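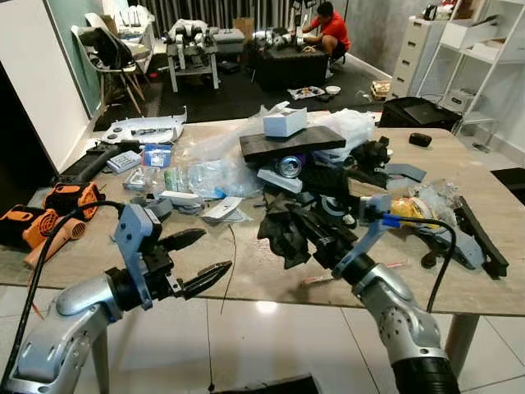 The wood-grain table: tape, plastic bags, black fabric, a silver-and-purple can.

One Owner, Two Engines, Zero Rust: The Hillik Van Is Up for Sale

If you have been on this list a while you may remember the Hillik. Short wheelbase, flat nose, sliding door on the wrong side for most of us. We ran a few lines about one in June and got more mail than we did for the whole pickup issue. Well, another one has surfaced, and it's the better van.

Quick background for new subscribers. Hillik built delivery vans for a few years and then stopped building anything. Total run was 1444, going by the club register, and most of those went to bakeries and laundries and were driven until the floors fell out. The club knows of 42 that still move under their own power. Window vans are rarer again. Most had steel sides and two little panes in the back doors.

The one for sale is a window van. Factory glass down both sides, original rubber on the left, newer rubber on the right (you can tell, it's shinier). Paint is the cream over green that Hillik called Traltik Green in the brochure, named for the lake, and most of it is the first coat. There's a respray on the nose. Seller says stone chips. Could be. The color match is good in shade and a little yellow in sun.

Underneath is the part that got me in the car to go look. Frame rails clean. Outriggers clean. The step wells, which go on every single one of these, are solid both sides and I poked them hard. It spent its whole life at a dry inland address with one family and was parked under a roof. No undercoat hiding anything, either. Just dust and old grease.

About those two engines. The original four is in the van and runs. Starts with some choke, smokes for a minute, settles down. Bit of a tick at idle that went away warm. The second one is a complete spare on a stand, same series, turns by hand, not run in years. It comes with the van and the seller won't split them, so don't ask. A spare head alone is worth the drive if you own one of these already.

Gearbox is the three speed with the long cranked lever. Second is noisy. They are all noisy in second. Brakes were done recently, new lines and wheel cylinders, and it pulls up straight. Steering has a lot of play and I would want the box looked at befor any highway miles. Not that you'll be doing many, it is happy up to the speed of a school bus and then it lets you know.

Inside — rougher. Driver's seat has been recovered in something brown that isn't right. Passenger seat is the original folding one with a split in the base. Headliner missing. Dash is all there though, including the clock, and the glovebox still has the Evangelista dealer tag riveted inside the lid. I've only seen one other with the tag in place. Rear benches are out of the van but included, three of them, along with the floor brackets.

Odometer shows a low number and it has obviously been around once. Seller has a folder of fuel slips and service bills if you want to add it all up. I didn't.

Paperwork is in order, title in hand, current plates. The van is in Gurnari, at the top of a steep gravel drive, so bring a trailer with decent clearence and somebody to spot you backing up. Seller would like some 470 a month over a year from a known club member, or make a cash offer and see what happens. No trades.

Listing stays open until 2026-09-19. After that it goes to the fall auction with everything else in the barn. Write to the club address with HILLIK in the subject line and I'll pass it on, usually same day. More photos of the rails and step wells on request — big files, so tell me if your mailbox is small.

Next issue: wiper motors, finally.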